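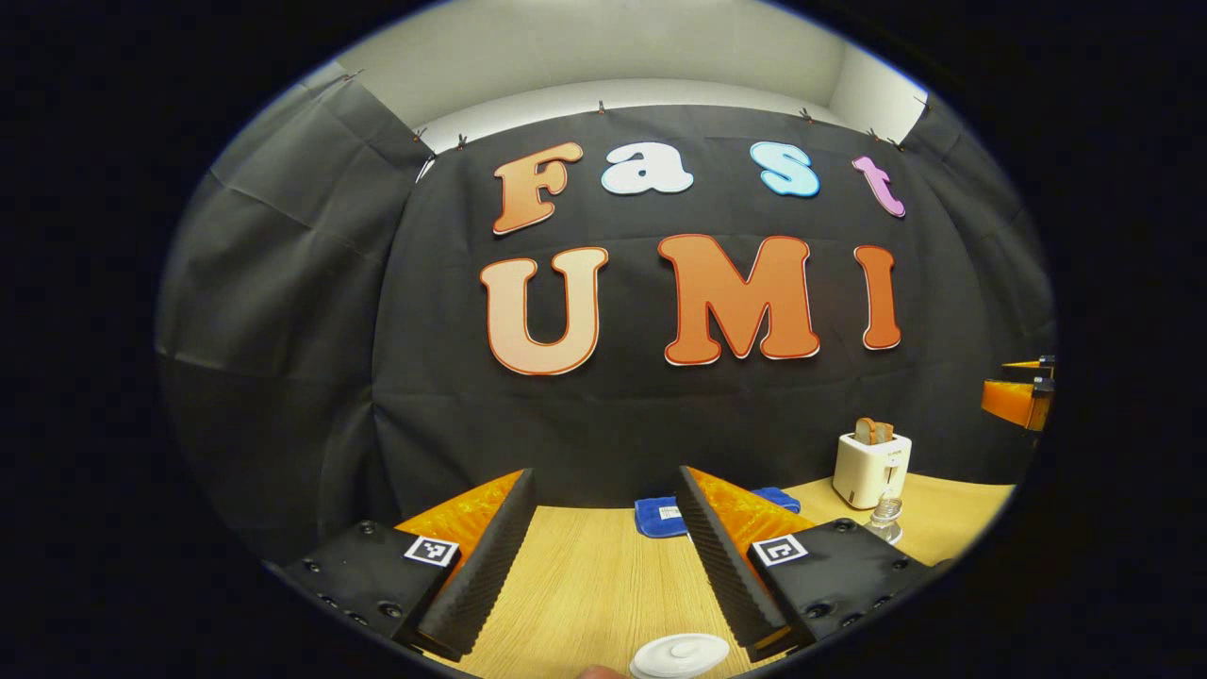 A hand-held gripper at a table with a toaster, a water bottle and a folded blue cloth.

Home News Business Technology Local Contact

Last updated: 19/01/2025
Reading time: 6 minutes

Robot testing halted in Dallau after arm drags toaster off table

Testing of a kitchen robot at the Clastadberg workshop in Dallau has been stopped after a robot arm closed on a running toaster and pulled it off a table. One technician was treated for a minor burn to the hand.

The company said the arm had been told its gripper was open wider than it really was. It has traced the error to training recordings made by people using hand-held grippers, and says 949 of 1,836 recordings made for the toaster task contain wrong values for the gap between the two fingers.

The accident happened early in the afternoon during a routine test run. The arm was supposed to take a slice of bread out of the toaster, set it on a plate and move back to its starting position. It had done the same task the previous afternoon without trouble, according to the test log.

On this run the arm came down lower than usual. Its fingers passed the bread and closed on the body of the toaster, which was plugged in and heating. The arm then carried out the rest of the motion. The toaster was pulled sideways across the table until the power cord went tight and the plug came out of the wall. It fell to the floor on the side where the technician was standing.

The technician tried to catch it and touched the hot metal around one of the slots. First aid was given at the workshop, and a doctor saw the technician later the same day. No hospital stay was needed. The company has not released the technician's name.

There were 3 people in the room at the time. One of them pressed the emergency stop, and the arm held its position, but by then the toaster was already on the floor. There was no fire. Crumbs inside the toaster smoked for a short time and the room was aired out.

Moataz Erraji, who runs testing at the Dallau workshop, said the stop button worked as designed and was within reach.

"The button was pressed quickly and the arm stopped," Erraji said. "My concern is the part before that. The arm should have noticed it was holding something much heavier than a slice of bread, and it kept going."

The robot learns household tasks from recordings of people doing them. A person holds a gripper with two fingers, much like the one on the robot, and performs the job by hand at a table while a camera on the tool records what it sees. Each finger block carries a small square marker in black and white. Software finds the markers in the video and works out how far apart the fingers are at each moment.

That software, called Staline, is where the trouble began. In some of the recordings it lost one of the two markers for short periods. It should have flagged those sections as missing. A setting had been changed in an update, and instead of leaving a gap it filled in the last value it had seen. If the fingers were open when the marker was lost, the recording showed them as open until the marker was found again, even if the person had closed them in the meantime.

Erraji said the mistake was hard to spot by eye. The video in the affected recordings looks normal. The numbers stored with it also look reasonable one at a time, and the automatic check only looked for values that were missing or far out of range.

The result was a robot that had learned to approach the toaster with a poor sense of when to close its fingers. In most test runs the error was small enough that it still got hold of the bread. Test notes from the week before the accident mention slices being squeezed, dropped or missed altogether. Those runs were marked as ordinary failed attempts and no one was asked to look further into them.

"We had the signs in our own notes," Erraji said. "A crushed slice was written down as a crushed slice. We did not ask why there were more of them than in December."

A second problem made the first one worse. The arm, supplied by Grønli, has a limit on how much force it can apply before it stops on its own. The limit had been raised for a different job, in which the arm opened a stiff drawer, and it was not set back before the toaster tests started. At the lower setting, the company said, the arm would probably have stopped when it met the toaster.

Grønli has been told about the accident and has been sent the log files from the arm. Clastadberg said it does not believe there is any fault in the arm itself.

All tests with heated appliances have been stopped at the workshop. Tests with cloths, bottles and other cold items were stopped as well for 3 days while the force settings on every arm were checked, and have now started again. Recording with the hand-held grippers has gone on as before, since no powered arm is involved in that work, but toasters used in recording are to be left unplugged for now.

The company is also going back through its older recordings. Toaster recordings found to have wrong values will be taken out of the training set. Some may be put back if the finger gap can be worked out again from the video. The rest will be recorded again by hand, a job that Erraji expects to last well into the spring.

Work on the other tasks recorded with the same version of Staline is less far along. Folding and bottle tasks were recorded at the same tables, and a first look suggests they have the same fault, though in fewer recordings. Erraji said a slow or late grip matters less with a piece of cloth, but that the recordings would be treated the same way.

Several changes are being made before heated appliances return to the test table. The force limit will be saved with each task, so that starting the toaster test loads the toaster setting. The appliance cord will run through a switch wired to the emergency stop, which will cut power to the toaster along with the arm. A low rail will be fixed along the edge of the table on the side where people stand.

Staff have been told not to catch anything that falls from a table during a test. That rule was already in the written instructions, but Erraji said it had been given little weight in training and came late in a long document. It has been moved to the first page.

"It is a natural thing to put your hand out," he said. "I would likely have done it too. So the rail matters more to me than the rule."

Staline has been changed so that a lost marker leaves a gap in the recording again, as it did before the update. A person will also look at a sample from each day's recordings and compare the video with the stored finger gap. Until now this was done only when a new gripper was brought into use.

The accident has been reported to the local workplace safety office, which has asked for the test log, the force settings and the written instructions given to staff. An inspector is due to visit the workshop before the end of January. The office can order further changes or keep the heated tests closed for longer.

Clastadberg said it would wait for that visit before setting a date to restart. The technician has returned to work and is assigned to recording for the time being. The toaster has been kept, along with its cord and plug, and will be shown to the inspector.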